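4. Comparing the two pairs of fingers

We now turn to the part of the study that took up most of our June, and of which, we admit, we have grown rather fond. The task is a simple one to describe. An open case stands on the table between the two arms, a marker has to end up lying in it, and a short capped stick has to be dealt with by the arm on the right. People do this sort of tidying without a thought, and we wanted to know how much of the difficulty lay in the fingers and how much in the controller behind them. 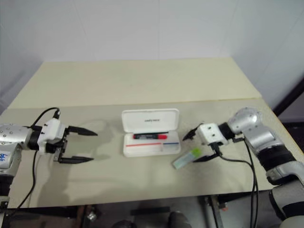
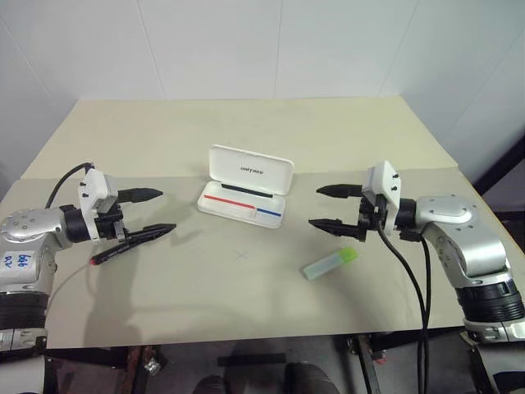 Figure 3. The two-arm case task at two moments, with the marker in the tray (first picture) and on the grey board near the left gripper (second picture). Both grippers are open in each.

When we showed an early version of this work to our partners at Bresum, the reply was kind but firm: we think you are testing the table as much as the fingers, and you should lower the closing speed before you blame the tips. It was a fair remark, and we went back and repeated the whole first block at the slower speed before going any further. The results below are all from the repeated runs.

We compared 2 sets of pointed fingers, which we call Stovance and Dinu after the workshops that cut them for us. They share the same mounting and the same outline, so that either set can be fitted to either arm, and they differ only in how much the last part of the finger is allowed to bend. The Stovance set is stiff all the way to the tip. The Dinu set gives a little, and we had expected (with some confidence, it must be said) that this would help when picking up a thin round thing from a flat board.

Each set was given 100 attempts, making 200 in all, under the same Budomico controller and with the same operator giving the start signal. An attempt was counted as good if the marker came to rest fully inside the tray and the case had not been pushed out of its starting place. If the lid fell shut, we counted the attempt as failed, even where the marker had gone in nicely beforehand.

The bending tips did help with the first pick, much as we had hoped. Where they let us down was at the tray. A marker held in soft tips can swing a little as the arm slows, and a marker that has swung tends to land across the rim. The stiff fingers missed more often on the board but, once they had hold of something, put it down very nearly where they were told to. We also lost 8 attempts with the Dinu set to the lid being brushed by the upper finger on the way out, a kind of failure we never met with the stiff pair.

We should add that changing the closing speed made a larger difference than we had allowed for in our plan, and so the advice from Bresum was well worth the delay. At the faster setting, stiff fingers would often nip the marker near one end and set it rolling. The slower setting largely cured this, and we have kept it for the handover trials in Section 5, where the marker passes from one arm to the other before it goes into the case.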